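Home Projects Workshop Notes Interviews Contact

The gripper in the shared workshop, and what it can't do yet

Wednesday. Words by Abdelkrim Erraji 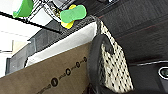 View from the wrist: black finger, dotted white pad, and a printed cardboard surface to the left.

Arif Seneviratne has been building a sorting arm at the Havano shared workshop since October, and he talks about it with more confidence than I came prepared to feel. The arm is called Clorent. Its job, if all goes to plan, is to pick up small things people leave lying around and put them where they belong. I have a hand that does this.

"You have a hand that could do it," Seneviratne says. "Look at your bench."

Fair enough. I asked what he had spent. The answer is 800 dollars, of which 279 went on the gripper alone, and he does not count his own evenings. He thinks they shouldn't be counted. I think they should, and we left it there.

The part he most wanted to talk about was the finger pads. They are white with a dense pattern of black dots, and for a while I assumed the dots were decoration. Seneviratne's idea is to have software watch how the dots shift when the pad presses on something, and work out from that how hard the arm is squeezing. "It's cheap touch," he says. "You don't need a fancy sensor if you can see the surface move."

And does he get a number out of it?

"I get a number."

A good one?

"It goes up when you squeeze harder."

So does a bathroom scale, I said, and it comes calibrated. He conceded that the readings drift when someone changes the lights, which in a shared workshop is all evening long. He has written a correction for it, called Serkusness for reasons he wouldn't go into, and he admits that he has tested it mostly late at night with the place to himself.

The wrist camera is the other half of the project. It rides along with the gripper, so the picture tilts whenever the wrist does, and everything the arm knows about a box or a toy it knows from that angle. I found the view hard to read even with Seneviratne beside me. He says software doesn't care which way is up. I asked how the last round of tests went, and he said that out of 9 attempts the arm had managed 2 clean pickups – "clean" meaning he didn't have to step in.

"The other ones were informative," he says.

I have heard that word from a lot of people with robots. To his credit, he keeps a notebook of the misses, and he let me read it. Most of the entries come down to the finger arriving a bit too low or a bit to one side. One just says "cable again." There are no entries blaming the objects, and I respected that.

What bothers me is the next step. He wants to replace the homemade motor board with one called a Sivakumar, which another member built, before the first one has been made to work properly. Why swap a part when you can't yet say which part is at fault?

"Because I'm tired of the old one," he says.

That was the best answer I got all evening, and I don't think it's a good reason. He has promised to run the same tests on both boards and show me the notebook afterward. I'll go back for that – with my own pencil.

Contact the editors | Copyright Workshop Notes | Back to top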